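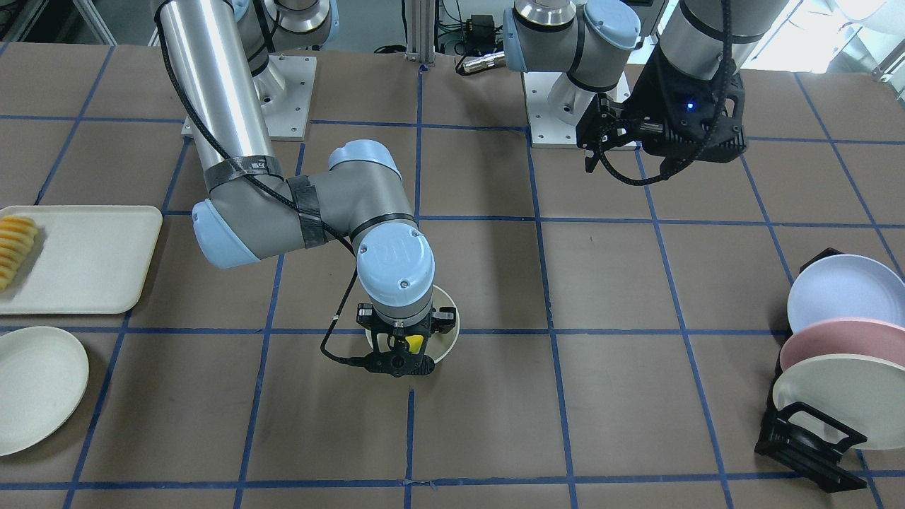
Brown tabletop divided into squares with blue tape. A white round bowl stands on the grid, and an off-white tray rests at the left.

Marking a Tabletop Grid for Small-Item Work
Memton Shared Workrooms - Room Guides

This guide explains how to divide a large table into squares with tape and how to set out bowls and trays on it. It applies to the large tables in the Stoller and James rooms. Members may mark a table for any booking longer than 3 hours. For shorter bookings, please use one of the printed mats kept in the Stoller room.

What you will need
Blue painter's tape, 1 inch wide
Steel tape measure
Yardstick or other long straightedge
Soft pencil
Scissors
Damp cloth and dry cloth
Bowls and a shallow tray, as required

Preparing the surface
Clear the part of the table you intend to mark. Wipe it with the damp cloth, then dry it fully. Tape laid on a dusty or wet surface lifts at the ends within an hour or two. Old adhesive should be removed with the citrus cleaner from the supply closet. Do not use a scraper on any tabletop.

Measuring
Choose the size of your squares before cutting any tape. Six-inch squares suit buttons, beads, hardware and similar items. Measurements are taken from the center of one strip to the center of the next, so the open area inside each square will be one inch smaller than the spacing.

Make light pencil marks along the front edge at the chosen spacing. Repeat along the back edge, starting from the same side of the table. Then mark the left and right edges in the same way, starting from the front.

Laying the tape
1. Begin with the strips that run from front to back. Fix one end at the front mark, draw the tape out to the back mark, and lower it in a single movement.
2. Press each strip down from the middle toward the ends.
3. Lay the strips that run from side to side. These cross over the first set. Do not cut the tape at the crossings.
4. Trim the ends flush with the table edge. Tape must not be wrapped underneath.
5. Check several squares with the tape measure. A strip that has drifted may be lifted and laid again once; after that, use fresh tape.

Setting out bowls and trays
Place each bowl inside a square, clear of the tape. Round bowls with a low rim are preferred for small items, and a plain white interior makes pale or bright pieces easier to find. Keep the tray at one side of the table, where it can hold items that have not yet been sorted.

If two people are sharing a table, agree in advance which rows each will use. Squares may be labeled in pencil on the tape itself - letters along the front, numbers up the side. Ink is not permitted.

Removing the grid
All tape must be removed before the end of the booking unless a longer period has been approved. Pull each strip back slowly at a low angle, taking the top layer first. Tape left in place through December 16 or any other closure period will be removed by staff.

Requests for longer periods should be sent to Yolanda Quintero, Room Services, extension 148. Reginald Tran handles supplies of tape and cleaning materials.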